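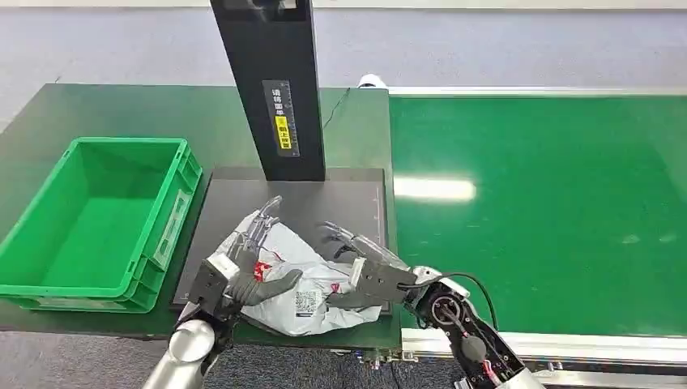 Chapter 4
Packaging and the Journey of Goods

By the end of this chapter you should be able to:
explain the difference between primary, secondary and transit packaging
describe how the choice of packaging affects the cost of sending goods
work out a simple packaging cost per order
discuss the problem of returned goods for a small business

Key terms: primary packaging, secondary packaging, transit packaging, void fill, dimensional weight, returns rate

4.1 Why packaging matters

Most of the goods we buy are wrapped at least once before they reach us, and many are wrapped three times. A bar of soap has a paper sleeve. A dozen bars sit in a carton. The cartons travel to the shop stacked on a pallet and held together with film. Each layer is paid for by somebody, and each has a different job.

Primary packaging touches the product. It keeps it clean and tells the customer what it is. Secondary packaging groups several items so that they can be stored and counted. Transit packaging protects goods between one building and the next, and the customer may never see it.

When goods are sold online these layers change. The shop shelf has gone, so the outer layer has to survive sorting, loading and a doorstep in the rain. It also has to carry an address.

Case study: Alleo

Ayodele Haruna started Alleo, a small firm selling knitted hats and scarves, from a spare room in Nornari. At first she sent every order in a cardboard box. The boxes looked smart, but they were mostly air – a scarf folds down to almost nothing – and the carrier, Kaczmarczyk, charged by size as well as by weight. Each box cost 50p before postage.

In September she moved to plastic mailing bags at 20p each. Over 20 orders were going out on a typical Saturday, and the saving soon showed in her accounts. The bags took up less room on the shelf too. 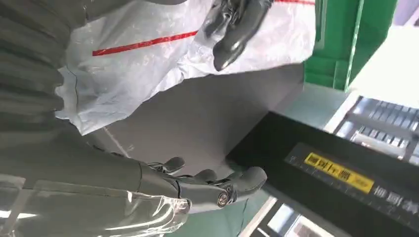
There were drawbacks. A bag gives no protection against crushing, so Haruna kept a small stock of boxes for hats with stiff brims. Some customers wrote to say they would rather have paper. She tried a paper mailer from a supplier in Sivham, but it tore when the corners got damp, and she went back to plastic for the winter.

Activity 4.1

1. Using the figures in the case study, calculate how much Alleo saves on packaging for 20 orders.
2. Suggest 2 products that should not be sent in a mailing bag. Give a reason for each.
3. Find a parcel at home. List its layers and say which type each one is.

4.2 Size, weight and price

Carriers sell space as much as they sell lifting. A van full of pillows is full long before it is heavy, so many carriers work out a dimensional weight from the length, width and height of a parcel and charge for whichever figure is greater, this one or the weight on the scales.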